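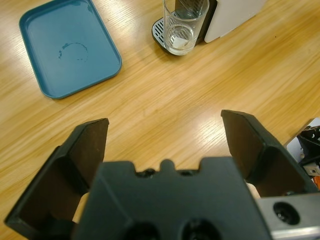
Who wipes the tray?

Rules for robots that make drinks. Dull subject, you'd think. Then you spend a morning at Prukcombe with Adhiambo Langat and her red pen.

Langat looks after the house rules for the Bonance bench, where two arms share a table with a coffee machine, a tray and something to drink out of. The rulebook was 16 pages in February. It's longer now. Most of it comes from the log - 3087 entries, nearly all of them boring, a handful very much not.

"People want a rule about the arm," she says. "Fine. But what about the cup? Where does the cup live?"

Good question. Her rule four: every loose item gets a home spot, and the grippers start open and clear of it. Rule five, no run begins until a person has looked at the table. Looked, not glanced. There was a long argument over that wording.
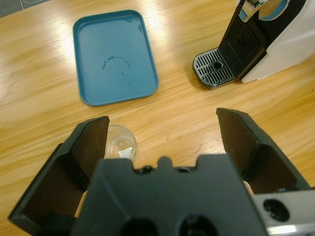 Two arms, one machine

This is where it gets fiddly. One arm is easy to keep an eye on. With two, you watch the busy one and forget the other. So the rule says one arm works, the other holds still, and the swap is called out loud. Old hands hate it. Lalit Rastogi, who came over from Bhatt to run the bench, hated it for a week.

"I felt a right fool talking to a table," he says. He does it now without thinking.

Speed is capped near the water tank. So is reach. Capsules are set down by hand, on the near side of the machine, never on the drip tray - that last bit was added after entry 294, which Rastogi would rather not discuss. Hands stay off the table untill both arms are parked.

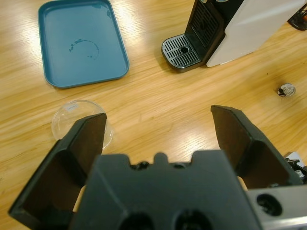 Capsule out, grippers open. Rule five applies.

Then cleaning. Nobody's favourite. Marks on the tray are allowed if they're old and noted, fresh milk isn't. Langat wanted a wipe after every run, Rastogi wanted one at the end of the day, they settled on every change of cup. Sounds petty. But a drinks robot is a kitchen job as well as a machine job, and the two sets of habits don't always meet. Engineers check bolts. Cafe staff check cloths. The Modano checklist, which Prukcombe borrowed and then mostly rewrote, had a full page on cable runs and one line on milk. 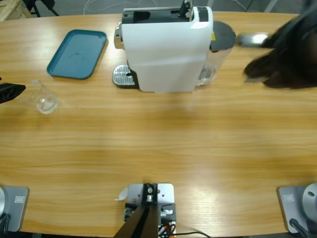 Both arms at the Bonance bench, with the coffee machine between them and the tank at the back.

What would she tell a smaller outfit? Start with the log. Write down the near misses, even the silly ones, espescially those. Keep the rules short enough to pin up. And give one person the right to stop a run without having to say why.

Rastogi used his at entry 324. Still hasn't said why.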